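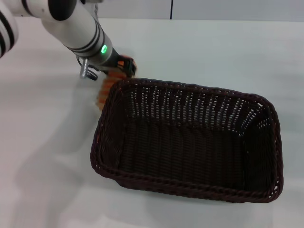
How do you get the musty smell out of a wicker basket?
Vacuum it, wipe it down with a weak vinegar solution, and dry it fast in moving air. The drying matters most.

I have more baskets than any one person needs (bread, onions, mail, hats, a big one for yarn) and every May I give them all a proper clean. It takes me most of a Tuesday, with coffee breaks, and I kind of love it.

Start with the vacuum and the soft brush attachment. Go with the weave first, then turn the basket over and tap the bottom with your palm - you won't believe the crumbs that fall out! For the tight spots along the rim I use an old paintbrush.

Next, stir 3 tablespoons of white vinegar into a quart of warm water with a tiny squirt of dish soap. Dip a cloth, wring it until it stops dripping, and wipe inside and out. Please don't dunk natural wicker in the sink. I did that to my Stindell picnic basket years ago and the bottom sagged like a hammock. Plastic wicker is another story, you can hose that off in the yard.

Then put the basket in front of a fan, propped on its side so air gets to the base. Mine usually stay there overnight. Shade is better than strong sun, which makes the strands brittle.

If it still smells, put a bowl of baking soda inside, tie the whole thing up in a trash bag and leave it for 7 days. My neighbor Isauro Villalobos uses dry coffee grounds and swears by them, but then his onion basket smells like a diner.

Stray ends that snag your sweaters: snip them at an angle with nail scissors, then rub the spot lightly with fine sandpaper. For a strand that has popped loose, dampen it, tuck it back under its neighbor, and add a dot of wood glue on the back. Hold it with a clothespin until the glue sets.

Dry, creaky baskets like a light mist of plain water now and then, especially in winter when the heat is on. I tried lemon oil once and it left a sticky film that grabbed every bit of dust in the house.

For bread or fruit I always put in a cotton liner and wash it with the dish towels. Potatoes go in with a sheet of brown paper underneath, and I change the paper whenever I buy a new bag.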